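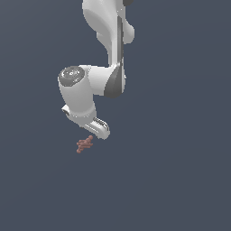

One reader of the first edition, writing from Tutau, complained that our chapter on teaching by hand began too late: her students had already pushed the arm through a task before they learned what the computer keeps from it. We have moved that part to the front.

Chapter 6
Showing the Task

A demonstration is a record of joint positions over time, together with the state of the gripper. You can make it in two ways. You hold the arm and guide it, or you stay at a distance and steer it with a controller. The first way feels natural, but your hands add forces which the motors later have to produce alone. The second way is slower to learn - in our course at Varkeo, beginners needed around 14 attempts before their paths became smooth.

In simulation only the second way is possible. Start there. Move the gripper toward the object, stop, correct the angle, and only then close the fingers. Section 6.3 explains how to cut the pauses from the record.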